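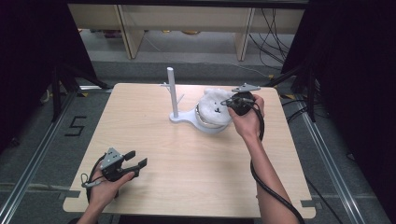

**Figure 2.** White cloth heaped in a metal bowl, held in the ring of the white stand.

### 4.2 Cloth in bowls

Of the arrangements in our study of household containment, the cloth in the bowl gave us the most trouble and the least sympathy from colleagues. A bowl has a volume, which can be measured. A fluffy cloth has a volume too, but it seems to hold a different opinion of it each time it is put down. The cloth in Figure 2 billows above the rim, and our coders had to decide whether such a cloth is *in* the bowl, *on* the bowl, or merely visiting.

We settled on two criteria. An item counts as contained if it stays put when the bowl is lifted, and as tidy if a person entering the room would leave it alone. The first can be tested by anyone with a free hand. The second depends heavily on who enters the room. Under the Kuroda scheme, which was written with spoons and dry goods in mind, anything showing above the rim is overflow. Applied strictly, this would make overflow of most salads, all bread baskets and every bowl of fruit we have been offered. We therefore kept the Kuroda labels for rigid items and used the looser Clusta labels for textiles.

The stand complicates matters. Its base plate curves out into a ring, and a bowl set in the ring is plainly where it belongs. Coders extended this courtesy to the contents. In the February pilot, a crumpled cloth in a seated bowl was called tidy more often than the same cloth in a bowl set straight on the tabletop, although the cloth had made no additional effort. The short peg on the post had the opposite effect. Several coders noted that a peg is an invitation to hang something, and marked the cloth down for declining it.

In all, 51 arrangements went into the final comparison. We dropped 2 others after the coders could not agree on where the cloth ended and the lining of the bowl began — a problem we had not thought to write a rule for. Folded cloths were coded separately and are reported in Section 4.3, where they behave much better and are correspondingly dull to read about.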